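December, notebook, glue tests continued

Started 14:10. Second batch of the Trillex wood glue, mixed to the thinner recipe. 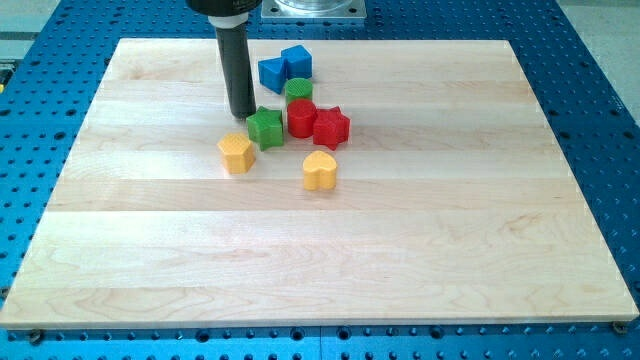
Paraschiva Ghiță cut the beech strips yesterday and left them by the window, so I moved them to the cupboard for an hour before spreading anything. 13 joints made up. Clamped at the same setting as batch one, except joint 4, where the clamp slipped and I had to redo it. Marked it with a pencil cross.

Glue used: 304 g, which seems a lot. Bansal tin reads 428 g with the lid on. Must weigh the lid.

Skin formed on the pot after about 100 minutes. The Letell stuff went off sooner than that but it was warmer in here then, so I wouldn't compare them yet.

Squeeze-out wiped with a damp rag on the odd-numbered joints only. Leaving the rest to scrape tomorrow.

To do: ring Tritanico about the missing brushes, find the good scraper, ask Paraschiva which plank the strips came from. Clamps stay on overnight.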